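Joint Testing Group, Edham
August

3.2 Loss of clamp force in painted bracket joints

Clamp force in a bolted joint falls after tightening, even when no outside load is applied. Most of the early loss comes from the flattening of surface roughness and from creep in the paint under the nut. Bare joints settle quickly. Painted joints continue to settle for days, and thick coats behave worse than thin ones. 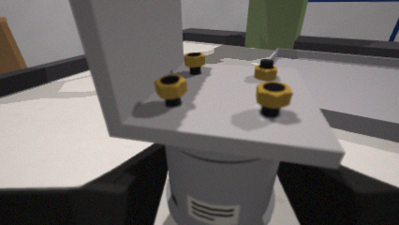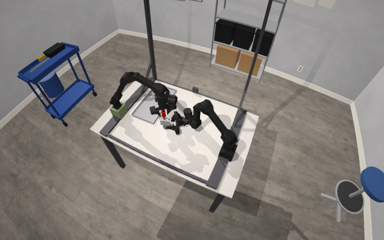 Figure 2. Computer-rendered views: an L-shaped bracket with four hexagonal nuts (first); a table in a room with a wood-plank floor (second).

Tests were run on 16 joints from the Brodska series, half of them bare and half coated with Zornik primer. Each joint was tightened in two steps to the same target torque, with the nuts taken in a diagonal order. Clamp force was read from strain gauges bonded to the studs. Readings were taken every minute for the first hour and every hour after that, up to 200 hours. Room temperature was logged but not controlled. Overnight cooling shows in the raw data as a small daily ripple, which was removed by fitting a sine term.

The bare joints followed a straight line when force was plotted against the logarithm of time. The primed joints did not. Their curves bent downward during the first day, then ran parallel to the bare set. We read the bend as creep in the primer, consistent with the two-layer model of Section 2. Retightening after 65 hours restored the target force in both sets, and the second loss was smaller than the first.

One gauge in the primed set drifted from Saturday onward. Its record was kept up to that point and dropped afterward. The remaining 869 hourly readings from the primed set were used in the fit given in Table 4.

Contact: Pillai Laboratory, Edham | Copyright the authors | Back to top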